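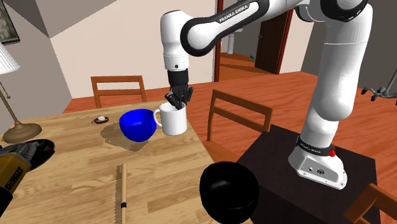

## Before you spend money on a bench arm

A small robot arm is a big purchase for a home shop, and the arm is only part of the bill. These tips are for anyone planning to buy one secondhand or lease one for light pick-and-place jobs.

**Start with a job list.** Write down what you want moved, and from where to where. Include the awkward things. A mug can be gripped by the wall with one finger inside, but a deep bowl or a long saw is another matter. Weigh the heaviest item on the list and add the weight of the gripper before you look at payload ratings.

**Plan the stand first.** An arm on its own stand next to the table leaves the whole tabletop free. Setholm sells a steel box stand that can be bolted to a slab. If your floor is wood, check the joists, and allow money for a plate underneath. Leave 18 inches behind the base for cables.

**Measure the reach with chairs in place.** Use a piece of string cut to the arm's reach. Hold one end where the base will go and swing the other over the table. Anything it touches, such as a chair back or a floor lamp, has to move or stay out of the program.

**Set the budget in two parts.** Keep $2,000 aside for everything that isn't the arm:

- stand and hardware
- gripper fingers, plus a spare set
- a stop button you can reach from where you normally stand
- electrical work, if the outlet is shared with power tools
- shipping, both ways if it's a lease

**Two-fingered or suction?** Two fingers will do for cups, handles and small dishes. Suction is better for flat sheet goods. Kundard and Bellutance both sell grippers, but their mounting plates don't match, so pick one and stay with it. Zakaria makes an adapter; it adds weight and costs $60.

**Lease or buy.** If the job list is short, lease for 6 months. Read the return terms before signing, mainly who pays for scuffed covers and worn joints. Leases that start in January often run into the spring price changes, so get the renewal rate in writing.

**Clear the table before the first run.** Put blades and power tools away until you trust the program. Practice with plastic cups.

Prices last checked 2019-08-19. Stand prices don't include bolts.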